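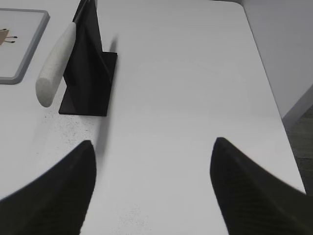

How often do you recalibrate the gripper on the Esholm kitchen cell?

Every 300 cycles, or whenever Nazar Marchuk walks past and frowns at it. The frown is more sensitive than the counter.

---

Job one is fingertips. I check that both tips still meet evenly, wipe them down with a damp cloth and look for wear on the inside faces. Pads get swapped in pairs. I once replaced just the left one to save a few bucks and spent the arvo teaching the arm what straight meant.

--- 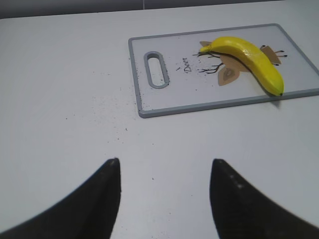 Job two is re-teaching the board position, and I've grown fussy about it. The arm works from taught points, so if the board creeps a few millimetres, every cut creeps along with it. I jog the fingers over to a rim corner, save the point, back off, do it again. The banana stays on the Deer board while I do the overhead check, and those dark specks on the tabletop are tomorrow's cloth job. Grit under a board is how you get a board that rocks.

---

Mogens Kvaran wrote the original procedure and allowed 4 minutes for all this. Mogens has never met our table.

---

Job three is the knife stand. The slot has very little forgiveness, so the approach has to come straight down and slow. I run the return at 10 per cent speed with a finger on the stop button – yes, every time.

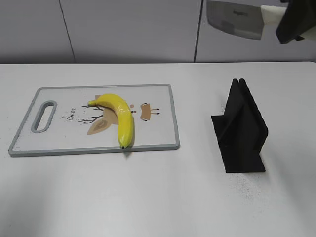
Then I run it twice more at the same speed, and only after that do I let it off the leash. If the blade so much as ticks the side of the slot, I re-teach the point above it and start the count again.

---

Last bit is the log. Date, tool offset, initials. Leif Bundgaard signs his with a little fish. The cell hasn't complained.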